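Print this page | E-mail this page

Section 7 – Covering your table and hanging the back cloth

By now you will have the Osura frame standing square on its feet and the table clipped to the front rail. If the frame still rocks when you lean on it, please go back to Section 6 and have another go at the levelling feet, as everything that follows is a good deal easier on a steady frame. Otherwise put the kettle on, clear yourself a bit of floor, and we'll get to the part most people enjoy.

You will need the large cloth from the flat bag, the small cloth from the same bag, the packet of spring clips and the crossbar. A clothes steamer or an iron is handy too, though you can certainly get by without one. Cloths for the Osura come in several colours, and the steps are the same for all of them.

Before you start

Wash your hands, and take off any rings or bracelets with rough edges. The cloth has a brushed face and will snag on almost anything. Work out which side is which by running your palm lightly over it – the brushed side grabs a little and the back feels slippery. The brushed side always faces you.

Laying the table cloth

1. Unfold the small cloth on a bed or a clean floor and let it rest for 10 minutes. It has been squashed in a bag since it left our warehouse and it needs a moment to relax.

2. Find the long edge with the sewn label. This is the front edge.

3. Lay the cloth over the table with the label hanging down at the front, in the middle.

4. Fix the front edge first, using three clips, one at the centre and one near each corner.

5. Walk around to the back and draw the cloth toward you with flat hands. Pull gently from the centre, then from each side. You are aiming for smooth, not drum-tight.

6. Leave the spare cloth gathered along the back edge of the table. Please don't trim it! You'll want that extra length if you ever move up to the wider table, and it helps to hide the join once the back cloth is up.

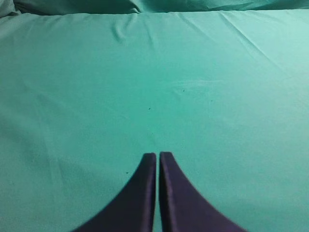 Table cloth drawn smooth, with the spare left gathered at the back.

Note: Small dips in the cloth are quite normal over the hinge of a folding table. If yours bother you, a sheet of stiff card between the table and the cloth will sort them out.

Caution: Do not use a hot iron on the cloth while it is on the table. The table top is a coated board and the coating will soften long before the creases give up. Iron on an ironing board, on the lowest setting, from the back of the cloth.

Hanging the back cloth

A second pair of hands is lovely for this bit, but plenty of our customers manage on their own with a chair to drape things over.

1. Slide the crossbar through the sleeve at the top of the large cloth. Bunch the cloth up as you go, the way you would with a curtain, so the bar doesn't catch on the seam.

2. Lift one end of the bar into its bracket, then the other. If you are on your own, do the left end first, as the left bracket has the deeper cup and will hold the bar while you walk across.

3. Turn the locking collars until they click.

4. Spread the cloth along the bar, working from the middle outward.

5. Let the bottom edge drop down behind the table, and tuck it under the gathered cloth you left there in the last part.

Caution: Never stand on the table to reach the crossbar. It is rated for small goods and will not carry a person. The bar can be lowered to chest height by loosening the two Toltex knobs on the uprights – remember to support the bar with your other hand while you do.

Tidying the join

The place where the table cloth meets the back cloth deserves a minute or two of your time. A hard line there tends to draw the eye away from whatever you are photographing, whether it's jars of marmalade or hand-knitted booties. Push the gathered cloth back with the edge of your hand and let it settle into a soft roll. 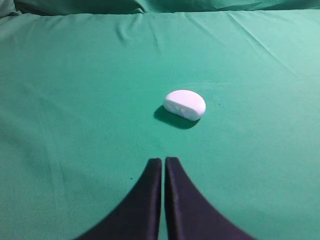
Cikley, one of the customers' groups that tests our guides, wrote back to say that their members found it much easier to roll the spare cloth around a cardboard tube first, and could we please put that in the book? They added that a tube from gift wrap is too flimsy and that the kind carpet shops throw out is far too heavy, so a poster tube is the one to ask for.

We tried it and we were quite won over, so do give it a go if your spare cloth keeps sliding off the back. Cut the tube a little shorter than the table, roll the cloth under and not over, and put a clip at each end. The tube should sit hard up against the back rail.

Getting the wrinkles out

New cloths hang with a fair few creases in them, and how much this matters depends on your lights. Lamps placed low and to the side will pick up every fold, while lamps placed high and in front are far more forgiving. Have a look through your camera before you spend an hour steaming.

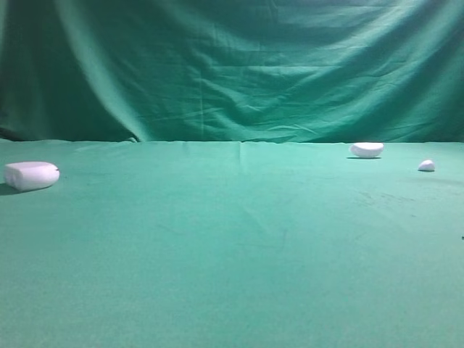 If you do decide to steam, start at the top and work down with the steamer head a hand's width from the cloth. Go slowly, and let each strip dry before you touch it. A light mist of water from a spray bottle and a night left hanging will do much the same job for the patient among us.

Note: The large cloth weighs some 300 grams per square metre, so its own weight will pull out the lighter creases over time. Leaving it up between sessions is better for it than folding. If you must put it away, roll it on the crossbar with the brushed side in.

Caring for your cloths

Wash in cold water on a gentle cycle, one colour at a time. No fabric softener, please, as it flattens the brushed face. Line dry in the shade. Lint and pet hair come off nicely with a damp rubber glove. For greasy marks, dab on a little Gerlach spot cleaner, wait 9 minutes, and rinse before washing.

Replacement clips and cloths are listed at the back of this guide. Section 8 covers fitting the lamps.

Print this page | E-mail this page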